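4.3 Caméra de poignet simulée : réglage et contrôle du rendu

Cette section suppose que la scène Erkmont est chargée et que le contrôleur Troden tourne en mode simulation. Comptez 30 minutes pour un premier réglage.

1. Dans Gutell, ouvrez l'onglet Capteurs et sélectionnez wrist_cam.
2. Vérifiez que le repère parent est bien celui de la bride. Un rattachement au repère monde fige l'image pendant les déplacements.
3. Réglez la focale verticale sur 48 degrés, puis validez.
4. Lancez le rendu avec l'éclairage « intérieur faible ». Les deux doigts de la pince doivent apparaître dans le bas de l'image, sans masquer toute la zone de saisie.

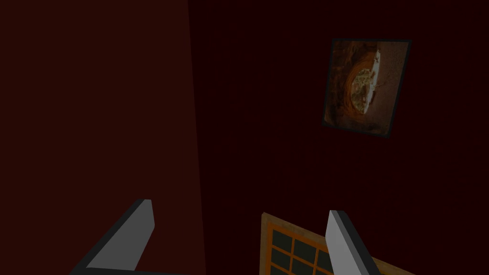 5. Activez le masque du préhenseur. Le module de segmentation Debnath retire alors les doigts du nuage de points avant la planification.
6. Enregistrez la pose de référence sous un nom sans espace ni accent.

Remarque : dans les scènes sombres, le masque peut déborder sur les objets proches des doigts. Diminuez la marge de dilatation par pas de 1 pixel jusqu'à ce que le contour suive les arêtes.

Attention : ne modifiez pas l'exposition pendant un enregistrement. Les images déjà écrites ne sont pas recalculées et l'épisode devient inutilisable pour l'entraînement.

Si le message « erreur 11 » s'affiche à l'étape 5, le port 2979 est occupé par une autre instance de Gutell. Fermez-la, puis relancez le module depuis l'onglet Perception. La pose enregistrée est conservée.

Pour le calibrage de la caméra réelle, voir la section 4.5.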